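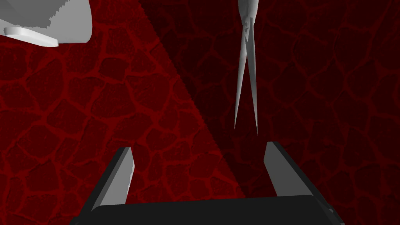
Image credit: Tonitz

I finished my first reading year in English, and the last book was the hardest one: a novel of 652 pages from Woklow, a small publisher in Itovmont. I bought it second-hand last April and was afraid of it for months. The translation is good – a little stiff in the dialogues, but I got used to it.

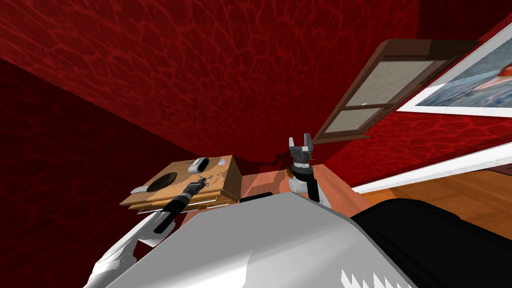

Window in a red wall

Woklow printed only 2,000 copies, so the paperback is not easy to find. Mine has very thin paper and a spine which already complains.

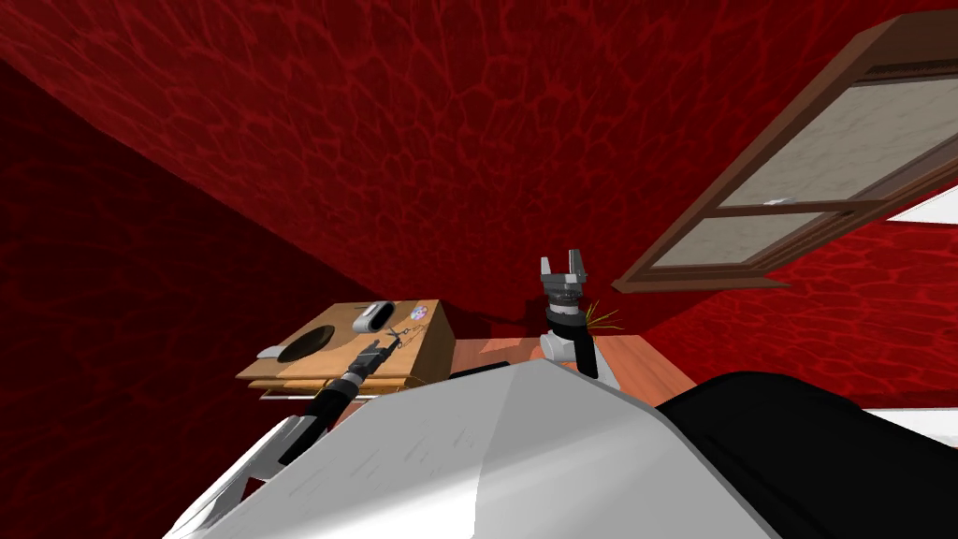
Is the book suitable for learners?
I would wait until you have read a few shorter novels. The first 184 pages are slow and full of old farm words.

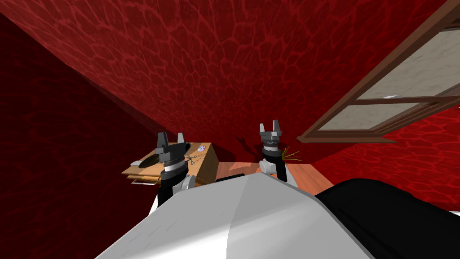
Where can I buy it?
Try the Leckie bookshop, they had five copies in the back room when I asked. Next I will read something thin.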